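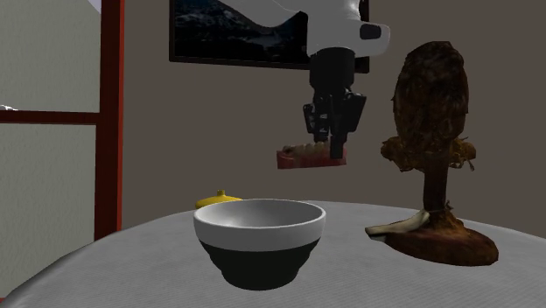 Leremham Table Linen Hire: Frequently Asked Questions

How far ahead do I need to book?
Two weeks is enough for most orders. For November weekends, please book by Sat 19 October.

Is there a minimum order?
No. You can hire a single tablecloth. Delivery is free on orders over $163. Smaller orders can be picked up from the Quinlan Street counter.

What size cloth do I need for a round table?
Measure straight across the top, then add twice the drop you want on each side. If you want the cloth to reach the floor, the drop is the height of the table.

Do I have to wash the linen before I return it?
No. Shake off crumbs and put the cloths in the bag they came in. Do not bag them damp. Mildew does not come out and we charge for the cloth.

What about candle wax and red wine?
Leave both alone. Scraping or scrubbing makes the mark harder to remove. Normal food and drink stains are covered by the hire price. Burns and tears are not.

Can you supply large events?
Yes, up to 2,000 napkins in white or ivory. Other colors depend on stock.

Can I change my order?
Changes are free until we pack it, normally two working days before delivery. After that you can add items but not remove them.

Who do I contact about a missing item?
Ask for Junpei Amano at the counter and have your order number ready.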